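In Praise of Washing Up by Hand

My dishwasher died in August, on a night when we'd had nine people over for dinner and every pot in the house was dirty. I said some words I won't repeat. Then my cousin Dinesh Dewan rolled up his sleeves, ran the hot tap and started on the glasses, and his friend Piyumi Wijesinghe picked up a towel, and the three of us stood there until almost midnight talking about his divorce, her new job and whether my aunt had ever liked any of us. It was the best part of the evening by a mile.

I haven't replaced the dishwasher. I've been meaning to write about why, and the short version is that I've fallen completely in love with doing the dishes.

I know how that sounds. I grew up in a house where dishes were a punishment. My brother Arif and I had a chart on the refrigerator, and we traded nights like prisoners trading cigarettes. When I got my first apartment with a dishwasher I called my mother to brag. So I come to this as a convert, with all the zeal that goes with it.

What won me over first was the talk. People will tell you things at a sink that they would never say across a table. You're side by side, your hands are busy, no one has to look at anyone. My friend Nusrat Khan, who has raised two teenagers and survived, told me she got more out of her son during ten minutes of drying than in a whole year of asking how school was. I believe her! Cars work the same way, but you can't drive somewhere every night after supper.

Then there's the pleasure of the thing itself. Hot water, a good brush, a stack that gets smaller. I spend my working day on projects that don't finish. I send a draft, it comes back, I send it again. A saucepan doesn't come back with comments. You scrub it and it's clean and you hang it up – and some nights that is the only job I've completed since breakfast.

I'll admit the setup matters. For years I had a shallow sink that couldn't hold a roasting pan, and I might never have been won over if we were still living with it. Give me a deep basin and plenty of counter to one side for stacking, and I'm happy. Keep the soap where you can reach it with wet hands. Everything else people sell you for the kitchen is optional.

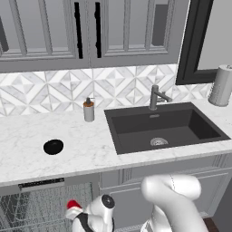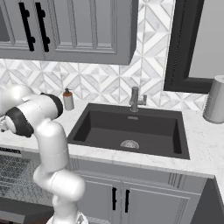

A dark rectangular sink set into a white marble counter.

Now for the objections, and I've heard them all. The loudest came from Aqeel Baloch, my neighbor across the hall, who believes in appliances the way other people believe in vitamins. He says a full machine uses less water than I do. He may well be right, especially about the way I used to do it, with the tap running the whole time. I fill the basin now and rinse in a second tub, and I've stopped pretending that I'm saving the planet. I do it for other reasons.

He also says it's easy to be romantic about chores when you have the time for them, and this one I take more seriously. If you work two jobs, or your hands hurt, or you've got a baby on your hip, please use every machine you can get hold of. I'm not trying to talk a tired person out of anything. And for generations this work was handed to women and girls while the men sat down with their coffee. Washing up together is lovely only if it really is together. At our place the cook doesn't wash, and guests are allowed to help, and boys get the greasy pans just like everyone else.

But plenty of us do have the twenty minutes. We load the machine, go sit down and look at our phones in separate rooms. I did it for years and I couldn't tell you a single thing I read. I can tell you what Piyumi said about my aunt, nearly word for word.

So try it one night. Leave the machine empty, put on a record, hand somebody a towel before they can leave the kitchen. Do the glasses first while the water is clean. Let the lasagna dish soak – there are limits, even for me.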